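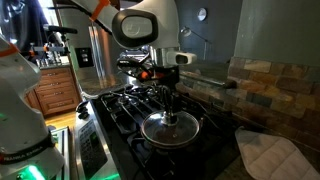 Kitchen Automation at Leddale: Staff FAQ

Will the arms replace the morning cooks?

No. The crew stays at four. Lid and pan handling moves to the arms; seasoning, tasting and plating stay with people.

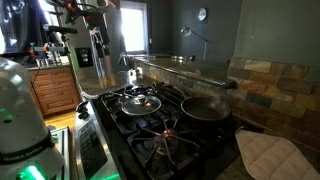
Job duties do change. Each cook completes three hours of cell training with Danilo Aquino. The main topic is handover: where cookware may be set down between steps. A glass lid resting on the grates, beside a frying pan, counts as occupied space and must be logged before a restart.

Who can stop an arm?

Anyone on shift – no approval is needed.
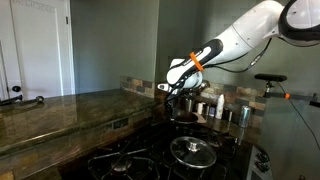

Stops are not counted against the person who makes them. Report repeat stops to Mairéad Hegarty.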